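第三章 分格架旁的手臂：开班前设置与交接 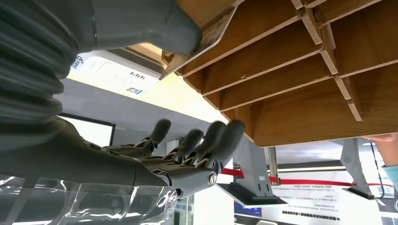

图3-1 木制分格架下的机械手，四根手指可见；后方为红色隔离绳。

先说两句。我在Londik的备件台干活，这一章原本是我写给同班的笔记，后来Tesley的人来改版手册，问我能不能直接收进去，我说行，但别把我的口气改没了。所以你会看到不少“我”，习惯就好。

以前一个班下来，我要弯腰往架子里塞200来回，腰到周四基本就不是自己的了。现在塞件归手臂，我管的是上料、看屏、处理它拿不准的件。活没少，换了个样子，刚开始那几天我还挺不适应的，老想伸手去帮它（千万别！下面有注意事项）。

3.1 开班前

1. 把隔离绳挂好，再碰任何开关。绳子没挂就上电，Brikeo控制器照样会让你启动，它不管这个，得靠你自己。
2. 绕手臂走一圈，看波纹护套有没有裂口或者卡进异物。
3. 看手指。指尖的软垫翘边了就换，换垫步骤在第五章。
4. 手臂靠近架子的时候，前段离木板很近。用手晃一下架子，晃得动就先紧固，别急着开机。
5. 清掉架格里昨天剩下的件。手臂按空格子算位置，你留一个在里面，它能跟你较一早上的劲。
6. 上电，等显示器出主界面。白屏属于正常加载，超过60秒还是白的，断电重来一次。

注意：防尘用的塑料薄膜如果还盖在机身上，只能做静态检查。要让手臂动，先把薄膜全部取下，连边角也别留。

3.2 教它认一个新格位

1. 在主界面选“示教”，速度会自动降到最低档。
2. 输入格位号。我们架子的编号到289为止，输大了它会报错，不会乱动。
3. 用示教器把手移到格口前面，手指朝里，停住。
4. 按“记录”，退出来，再让它空手走3遍。
5. 三遍里有一遍蹭到木板边，就从第3步重做。我知道烦，我第一次做了一下午。

提示：木板的边没有包边，反复蹭会起毛刺。毛刺勾住手指缝之后，故障代码会显示成“抓取力异常”，看着像手坏了，先去摸摸木板边再说（停机以后摸）。

3.3 运行中你要做的事

手臂自己放件的时候，你不用盯着每一下。我一般把料盘备好，隔一阵看一眼屏幕。碰到黄色提示，说明它对这个件没把握，点开看照片，选“放行”或者“退回”。刚上手的人总爱选放行，我也是，后来返工返怕了。

小心：手臂停着不等于断电了。它可能在等料，料一到就走。要把手或头伸到架子下面，先按急停，再把钥匙拔下来揣自己兜里。钥匙别交给旁边的人保管，插在台面上也不行。

3.4 交班

1. 等手臂回到停放位，按“结束本班”。
2. 把退回件的原因写进交接本。写“不行”两个字的，我会来找你。写清楚是变形、标签糊了，还是放反了。
3. 跟接班的人当面说一遍今天改过哪些格位。
4. 断电，散开的线缆收拢挂好，别垂在过道边。

说到交接本，这是变化最大的地方。从前哪个件难塞，手上有数就行，老师傅带几天也就会了。现在得写出来，格位改了也得写，不然夜班的人对着屏幕干瞪眼。有几位老同事一开始不乐意，觉得自己成了记账的。我们跟班长谈过，周一早上留出一段时间专门过交接本，算工时，这才顺下来。你们班组要是还没这么安排，建议早点提。

3.5 找谁

屏幕和控制器的问题报Brikeo热线，手指和护套的备件走Montoya的订单，架子松了找本厂维修。分不清是谁的事，就先填故障单，把代码抄全，连字母后面的横杠也抄上。

下一章：第四章 料盘与标签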